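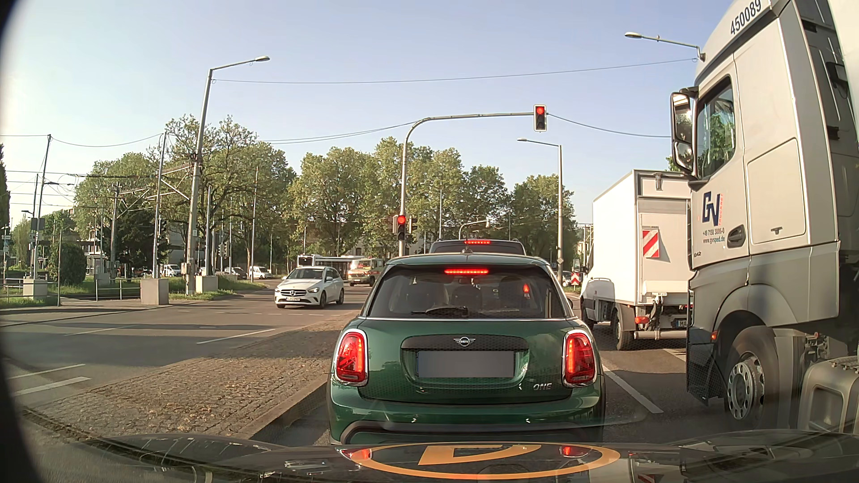 Archive > Ganden-list > Tuesday
Posted Tuesday, by a list member, Skesilcombe

Re: Trellus index rebuild slow

> Rebuild on our catalogue takes all night. Is the
> batch size fixed, or can it be set per job?

It can be set per job. The default is 1,000 records; we run 2,000 on the Gallagher server and the rebuild finishes in 104 minutes.

Stop the import queue first - a rebuild with the queue live will lock the title table. Keep the worker count at 2. Higher values gave us duplicate subject headings, which then had to be merged by hand.

The setting is in the job file and is read at start-up only.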